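Bench hand wanted, Golby workshop

Every refurbishing job I've read promises "exciting work with cutting-edge technology". Ours is old desktop PCs with green boards and a lot of fiddly screws. If you need it to be exciting, try elsewhere.

Most of the job is processors: lifting them out, checking socket and chip, putting good ones back. 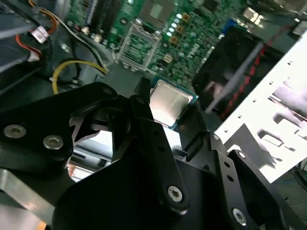 Processor and open socket, desktop case.

You'd work through a backlog of over 2,000 machines bought from Tetora. The seller says they were "lightly used". I'll believe it when we've opened them.

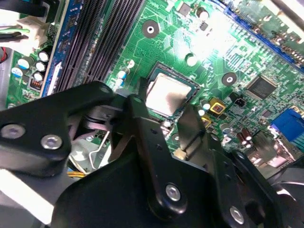 Do I need a certificate?
We don't ask for one. I've met people with a folder full of them who couldn't seat a chip square.

Pay is monthly. The week is 41 hours, with a proper lunch. Old thermal paste gets everywhere, so don't wear anything you're fond of. 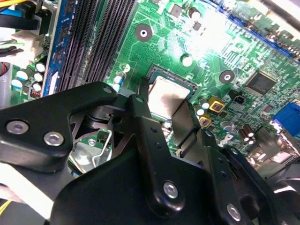

Is there a trial?
Three paid days at the bench, on our machines and with our tools. After that either side can call it off - no hard feelings.

We had 13 applications last time and most were the same letter with our name pasted in. One was addressed to Zhong. Tell me instead about a board you ruined and what you did next.

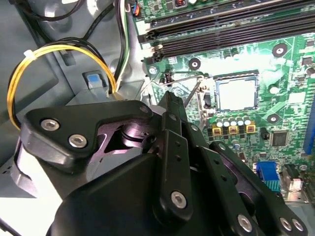 Golby, Jan 28, 2023

Write to Brodie Tawhiri at the Lirnmont building, front desk. One page will do. The post starts in April and we'll reply to everyone, though I can't promise it will be quick.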